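Last updated: January

Recording pick-and-place examples with hand-held grippers

Vendors will tell you 3,000 demos fixes anything. I doubt it. My Pekex set had 700, and I threw out 448 before the policy stopped closing on thin air.

1. Pick one task and write it in a single sentence. "Put the jewelry in the box" is enough.

2. Check that both grippers track before you start. The Edeo guide says calibration lasts all day – mine doesn't, so I redo it every 18 takes.

3. Start each take with the jaws open. Go in slowly, close once, lift. If you fumble, keep the take but tag it as a recovery.

4. Move the objects between takes, and turn them too. A policy trained on one tidy layout learns the layout.

5. Include shiny things and patterned backgrounds. People claim augmentation covers this. I have yet to see it cope with glare on a watch face. 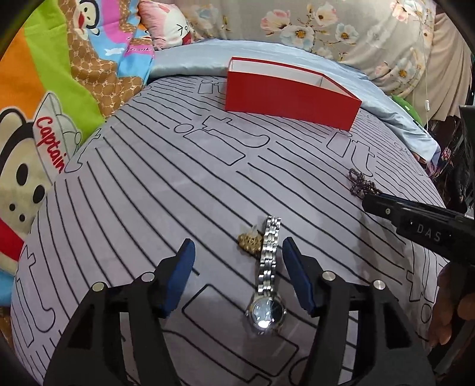 Jaws open over the watch, second gripper at the beads.

6. Watch every take at normal speed before you upload. Automatic quality scores are fine for finding dropped frames, less so for bad grasps.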